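3.2 Interior fittings and daylight control

The survey covered 128 rooms on three floors of the Tejada building, all fitted out under the same lease specification. Each room was recorded once in June, with the ceiling lights on, and each fitting was entered on a standard sheet under one of 15 categories. The full inventory holds 1,307 entries. Rooms with no glazed side were kept in the inventory but left out of the daylight analysis.

Partitions were coded by glazing type (clear, frosted or solid) and by covering. A covering was coded as drawn only when it hid the glass for its full height; partly raised blinds were given a separate code. Paper notices fixed to glass were logged as well — they block little light, but they affect how occupants read a partition as open or closed. Doors were coded apart from the partition they belong to, as the two often differ in finish.

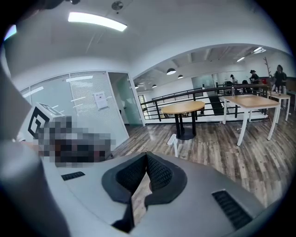
Eusebio Cuesta

Figure 3. Office interior with a glass partition in a thin aluminum frame, white horizontal blinds drawn down, and a frosted door panel. A long rectangular LED light is set at the ceiling, and a white soffit beam separates the nearer ceiling from the deeper part of the room.

Soffit beams were treated as zone boundaries. Where a beam crossed a room, light levels were taken on both sides of it and reported separately in Table 3.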